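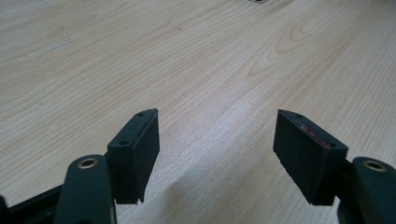 一楼餐厅,浅色木桌的桌面。

Trokcombe 客舍 开季前安全检查表(附意见)

填写:Bimla Goel
复核:Rosalinda Calimlim
月份:六月

记号说明:[x] 合格,[ ] 还没有合格,[~] 可以使用,但是要再看一次。每一项后面的意见是我自己写的。中文不是我的母语,如果有写得不清楚的地方,请直接问我,请不要猜。

## 一、出口与通道

- [x] 大门从里面不用钥匙可以打开
- [x] 后门从里面不用钥匙可以打开
- [ ] 后门外面的台阶没有堆放东西

意见:台阶上又有花盆和两袋土。去年我已经写过同样的意见。花盆可以放在墙的那一边,那里也有太阳。在搬走以前,这一项我不能打勾。

- [x] 二楼走廊的疏散图与现在的房间号码一致
- [~] 疏散图的字够大

意见:号码是对的,但是字比较小,我要走到很近才读得到。夜里有烟的时候,客人不会走到很近。建议换大一号的纸。

- [x] 应急灯按测试键以后会亮
- [ ] 楼梯转角的应急灯可以亮满规定的时间

意见:早上 9 点开始测试,其他的灯都亮到结束,只有转角这一个中途暗下去了。是电池的问题还是灯的问题,我不会判断。Praltis 的师傅来的时候请他一起看,不要只换灯泡。

## 二、灭火器与烟雾报警器

- [x] 厨房灭火器的指针在绿色区域
- [x] 厨房灭火毯挂在炉子旁边,不用经过炉子就能拿到
- [x] 走廊灭火器的指针在绿色区域
- [~] 灭火器的标签可以读

意见:走廊那一瓶的标签被水弄湿过,年份还看得见,月份看不清。瓶子本身没有生锈。Rosalinda 认为可以等到年检,我同意,但是请在年检的时候换新的标签。

- [x] 每个客房的烟雾报警器按键后有声音
- [ ] 洗衣间的报警器有声音

意见:没有声音。我打开盖子,里面没有电池。可能有人拿去用在别的地方,我不想问是谁,请放回去就好。洗衣间有烘干机,是全楼里我最担心的一个房间。

## 三、餐厅

- [x] 椅子坐上去不摇
- [x] 桌脚的螺丝拧紧
- [x] 桌子与墙之间可以通过一个人
- [~] 地毯的边没有翘起来

意见:靠窗的那一边有一点翘,用双面胶已经贴好,但是胶会干,七月要再看。孩子们喜欢在这里跑,家长喝咖啡的时候不一定看得到。

- [x] 热水壶的电线不经过走路的地方
- [x] 烤面包机下面没有面包屑

意见:烤面包机是 Mishra 牌的旧机器,底下的盘子可以抽出来。请早班的同事每天抽出来倒掉,不要等到满。
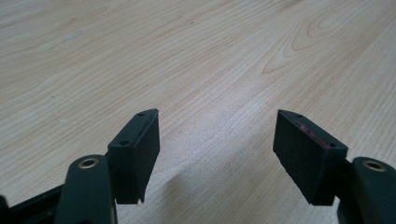
Trokcombe 内部检查记录 · 第 26 页

餐厅的部分还有两项,是关于蜡烛和过敏牌子的。

- [x] 晚餐不使用明火蜡烛,只用电池的
- [ ] 过敏信息的牌子放在早餐台上

意见:牌子在抽屉里。放在抽屉里的牌子,客人读不到。坚果和芝麻要分开写,上次写在一行里,有一位客人以为芝麻没有问题。请用三种语言写,中文的一行我可以帮忙。

## 四、厨房

- [x] 燃气总阀容易关,旁边没有放锅
- [x] 冰箱里面生肉在下面一层
- [~] 冰箱温度记录每天填写

意见:记录有,但是有几天的字非常像,同一支笔,同一个温度。我不说这是假的,我只说请每天去看温度计。如果忘记了,空着比较好,空着我也能明白。

- [x] 刀放在刀架上
- [x] 抽油烟机的滤网已经洗过
- [ ] 急救箱里有烫伤用的敷料

意见:敷料用完了,没有人写在补货单上。创可贴倒是很多。厨房里烫伤比割伤多,所以敷料请买两盒,一盒放在箱子里,一盒放在办公室的柜子里。
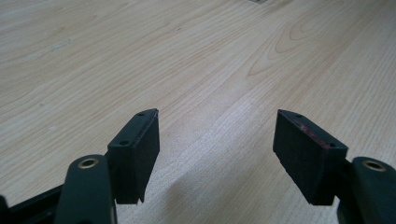

## 五、用电

- [x] 配电箱前面没有东西挡住
- [x] 漏电保护器按测试键会跳
- [ ] 配电箱里每一路都有名字

意见:有一路只写着“旧”。旧什么?我关掉它以后走了一圈,院子的灯和地下室的插座没有电。建议写成“院子、地下室”。

- [x] 客房的插座盖板没有裂
- [~] 客房里没有自己带来的电暖器

意见:六月不冷,现在没有。可是春天的时候有客人带来 2,000 瓦的电暖器,接在一个很细的插线板上,插线板摸起来是热的。我们的插线板最多只可以接 1,000 瓦,这个数字写在背面,很少有人会翻过来读。我希望把数字也贴在正面。Rosalinda 说贴纸不好看,但是她也同意插线板烧起来更不好看,所以我们选了颜色浅一点的贴纸。

贴纸请找 Zarier 印刷,他们有耐热的纸。上次用的普通纸,过一个夏天就卷起来,掉在床后面。这件事也跟清洁有关系:床后面的纸和灰尘在插座旁边,是我不愿意看见的。请打扫的同事每次换床单的时候把床拉出来一点,不用完全移开, 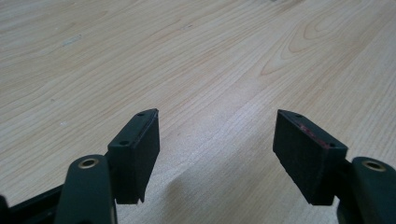 手可以伸进去擦到插座的高度就够了。擦的时候用干布。湿布在插座附近不可以用,我知道大家都懂,但是去年我看见过一次,所以还是写在表里。

- [x] 吹风机的电线没有破
- [x] 院子的插座有防水盖

意见:盖子有,弹簧也好,会自己关上。

## 六、浴室与热水

- [x] 淋浴间的地面有防滑垫
- [x] 扶手用力拉不会动
- [~] 热水出来的温度稳定

意见:三号房的热水先是温的,然后忽然很热。我的手缩回来了。如果是老人或者小孩,可能缩得没有这么快。在恒温阀修好以前,三号房请不要给带小孩的家庭。前台的本子上我已经写了,换班的时候请再说一遍。

- [x] 长时间没有使用的水龙头已经放水

意见:每一个放了 20 分钟,冷热都放。顶楼的那个开始有一点铁锈颜色,后来清了。

## 七、还要做的事

1. 后门台阶的花盆和土搬走。谁有空谁做,做完告诉我。
2. 楼梯转角应急灯,等 Praltis。
3. 洗衣间报警器装电池,今天就要做。
4. 过敏牌子从抽屉里拿出来,重新写。
5. 烫伤敷料两盒。
6. 配电箱的名字改好。
7. 三号房恒温阀。

第 3 项没有完成以前,请不要在夜里开烘干机。我傍晚 6 点会再去一次洗衣间。

复核意见(Rosalinda Calimlim):我走了同样的路线,结果相同。只有一项不同的看法:后门台阶的土有一袋已经破了,下雨以后会滑,我认为要与第 3 项同一天做。疏散图我明天重新打印,用大号的纸。

Bimla 的回答:同意,第 1 项改为今天。破的那一袋请用铲子装进桶里,不要拖。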